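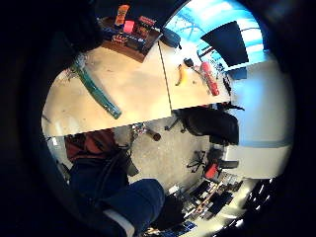
OLTHAM VIEWERS' GUILD ASKS WHAT "FULLY LIVE" MEANS AHEAD OF THE FÜLÖP AWARDS

Guild tells members to hold off on the paid red carpet pass until Starkavton answers some plain questions

April
By the Oltham Viewers' Guild press desk

OLTHAM – The Oltham Viewers' Guild has read the announcement from Starkavton about this year's Fülöp Awards telecast, and then read it again, and would like to know what is being sold.

The network says Friday's broadcast will be "fully live, fully open and closer to the stars than ever." It also says that viewers who buy the Stoltitz Red Carpet Pass will get "the complete arrivals experience." The Guild has been watching awards shows for a long time, most of them to the end, and we have heard "closer than ever" before. Last year it meant a reporter standing behind a hedge.

We like the Fülöps. Our members plan meals around them. Many of us can still tell you what the best actress winner wore the year the orchestra started playing before she got to the microphone. The Guild has no wish to spoil anybody's evening, but the pass costs money, and the people paying for it should get a straight account of what comes with it.

What was promised last year

Last April, Starkavton advertised a red carpet show with no delays and no repeats. Guild members logged the whole thing, as they do each year. The arrivals show ran 173 minutes. In that time the same interview with the same nominated couple was shown 3 times, the last time with the word LIVE still in the corner of the screen. By then the couple had already been seen in their seats.

When we asked about it, the network told us that "live" described the event and did not describe each part of the program. We have kept that letter. We do not know what it means, and we doubt the person who wrote it did either.

There was also the matter of the fashion panel. Viewers were told that the panel would be reacting to gowns as they came out of the cars. Several of the opinions sounded awfully well prepared. One panelist praised a pair of gloves on a guest who had left them off. Maybe that was a simple mix-up. It would be easier to believe if the panel had not gone on to discuss the gloves at some length.

What is being promised this year

According to the announcement, Stoltitz passholders will be able to pick from 7 camera views, including one inside the lobby and one called the "Glam Lane." They will have a chat window, a ballot they can fill in at home, and something described as a "winner's moment," which is not explained.

Regular viewers will still get the ceremony on Starkavton at no extra charge. What they will get of the arrivals is harder to work out. The announcement mentions "highlights," and highlights can be an hour or a couple of minutes between commercials. We called to ask which. We were told the schedule was still being finalized, although the pass has been on sale for weeks.

The Guild has sent the network these questions:

Will passholders see anything that was not free to everyone last year?

Are the camera views running the whole time, or will some of them show a title card until a famous person walks by?

If an interview is recorded earlier in the day, will the screen say so?

Does the pass renew by itself after the show, and if it does, where on the page is that printed?

We care about the last one most. The sign-up page mentions "continuing access to Stoltitz favorites" under the payment button. A fair number of our members watch one awards show a year and have no Stoltitz favorites. They would be surprised to find themselves paying for them in August.

The home ballot

We also have doubts about the ballot. Filling in a ballot on paper and arguing over it is one of the real pleasures of the Fülöps, and it has always been free. The Stoltitz version asks for an email address, a birthday and a phone number before it will let you guess best costume design. The prize is a trip to next year's ceremony. The rules say the winner will be "seated in or near the venue."

Near the venue could be a parking lot. We have asked about that as well.

The Guild has put together its own ballot, on one sheet, with every category including the short films. It can be picked up at the Oltham library's front desk or at our monthly meeting. It does not ask for your birthday.

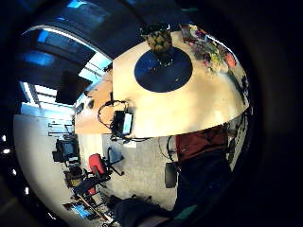 One longtime member told the Guild that she had bought a similar pass 2 years ago for a different show, got a picture that froze every time a limousine door opened, and ended up watching the free broadcast on the kitchen TV while the paid one tried to load in the living room. She said she would want to see a refund policy in writing before she paid for another, and that so far she had not been able to find one.

Neither have we. The Stoltitz help page has a section called "Refunds," and the section says that refunds are covered in the terms of service. The terms of service say that refunds are explained on the help page. If there is a third document, we would be glad to be sent it.

What the Guild suggests

We are not calling for a boycott. Anyone who wants to see a lobby from a fixed camera is free to do so, and some of it may well be fun. Our advice is to wait. The pass will be on sale right up until the first car arrives, whatever the countdown clock on the page says. (The clock reached zero last weekend and started over.)

If you do sign up, print or save the page that shows the price. Look for a checked box that you did not check. Write down the day you joined. If the arrivals show is not what was described, tell the network first and then tell us, and please include the time and what was on the screen. "It was bad" is hard to use in a letter, even when we agree.

Members who have time on Friday evening are asked to keep a viewing log, as usual. Note when the arrivals coverage begins, when a segment is repeated, and when the word LIVE appears over something you have already seen. Logs from regular viewers and from passholders are equally useful, and this year we would especially like to be able to set them next to each other.

We would be happy to be wrong. If Starkavton delivers an open, live show with clear labels and an easy way to cancel, the Guild will say so in its next release and in the same size type.

As of this writing the network has replied to our questions with a link to its original announcement.

About the Guild

The Oltham Viewers' Guild is a membership group for people who watch awards shows, galas, parades and other big televised events, and who would like them to start on time. It takes no money from networks or streaming services. Logs and ballots from past years may be looked at by arrangement.

Comments

Guest
I bought the pass before reading this. Went back to look and yes, there was a box already checked. Unchecked it. Thanks I guess.

Anonymous
You people complain every year and then watch every minute of it. Let the rest of us enjoy the dresses.

Guest
Both can be true. I enjoy the dresses AND I don't want to pay for the same interview over and over.

Anonymous
Does anyone know if the short films will be given out on air this time or during the break again? That bothers me a lot more than the Glam Lane, whatever that is.

Guest
Is the paper ballot one per household or can I take a few? My sister's family is coming over and we can't share, we've tried.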